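4. Distribución de vídeo deportivo en directo dentro de plataformas sociales

4.1. Corpus y criterios de inclusión

El análisis se apoya en un corpus de 815 emisiones en directo publicadas en la pestaña de vídeo de la red social Rollo por tres titulares de derechos: la cadena de pago Skornono, el canal generalista Fjeld y la productora independiente Werholm. Se incluyeron únicamente emisiones con una duración superior a 14 minutos, con el chat habilitado desde el inicio y con registro completo de espectadores concurrentes. Quedaron fuera las retransmisiones diferidas, los resúmenes editados y las piezas en formato vertical, cuyo patrón de consumo ya se trató en la sección 3.

De las 815 emisiones, 249 corresponden a programas de debate y el resto a competición en directo, ruedas de prensa y contenido previo al partido. La codificación por género siguió el manual descrito por Carrasco en el anexo A, con doble anotación independiente y resolución de discrepancias por un tercer anotador. Los casos dudosos se concentraron en los programas híbridos, en los que un bloque de tertulia precede a la señal del encuentro; se asignaron al género que ocupaba la mayor parte del tiempo de emisión.

4.2. Variables

Se consideran tres variables dependientes. La permanencia es la mediana del tiempo que un espectador continúa conectado tras superar el umbral de tres segundos que Rollo contabiliza como visualización. La participación es el número de mensajes por cada mil espectadores concurrentes y minuto. El retorno indica si una misma cuenta vuelve a conectarse a otra emisión del mismo titular en los siete días siguientes.

Como variables explicativas se emplean el género, la hora de inicio, la existencia de notificación automática y el grado de adaptación del programa a la plataforma. Esta última se codifica en tres niveles: señal idéntica a la televisiva, señal con elementos añadidos (encuestas, mensajes leídos en pantalla) y programa producido de manera específica para Rollo. La distinción entre el segundo y el tercer nivel es relevante para la discusión posterior, dado que los costes de producción de uno y otro difieren de forma considerable y los titulares tienden a presentarlos como equivalentes en sus comunicados.

La latencia entre la señal de origen y el reproductor se incorporó como covariable. Su efecto sobre la participación es conocido en la literatura sobre televisión social: cuando el retardo supera el tiempo medio de respuesta del presentador, el chat deja de comentar lo que ocurre en plató y pasa a comentarse a sí mismo.
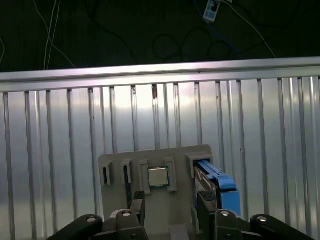 Figura 4. Placa de fijación gris, impresa en 3D, ante una pared de chapa corrugada.

4.3. Resultados

Los programas de debate presentan una permanencia inferior a la de la competición en directo, pero una participación superior en los tres titulares. La diferencia se mantiene al controlar por hora de inicio y desaparece en gran medida cuando se comparan solo emisiones sin notificación automática. Fjeld constituye una excepción parcial: sus tertulias se emiten como señal idéntica a la televisiva y su participación apenas se distingue de la observada en las ruedas de prensa.

El nivel de adaptación es el predictor más estable del retorno. El paso del primer al segundo nivel se asocia con un aumento moderado; el paso del segundo al tercero no alcanza significación en ninguno de los modelos estimados. Para Werholm, que solo dispone de emisiones del tercer nivel, la comparación interna no es posible y sus datos se excluyeron de esta parte del análisis — la inclusión no altera el signo de los coeficientes, aunque sí amplía los intervalos.

En septiembre, Rollo modificó el orden de la pestaña de vídeo y dio prioridad a los contenidos de cuentas ya seguidas. Las emisiones posteriores al cambio se marcaron con una variable indicadora. El pico de 1.401 mensajes por minuto registrado en una tertulia de Skornono es posterior a esa fecha y se trató como valor atípico en los modelos de participación.

4.4. Limitaciones

Los registros proceden de los paneles que la plataforma ofrece a los titulares y no pueden contrastarse con una medición externa. Tampoco se dispone de datos sobre consumo simultáneo en televisión lineal, de modo que no cabe estimar si el público de Rollo es adicional o se desplaza desde la emisión convencional. Por último, el corpus no contiene acuerdos de exclusividad, y los resultados no deberían extrapolarse a competiciones cuya única ventana sea la red social. La sección 5 aborda este supuesto con un diseño distinto.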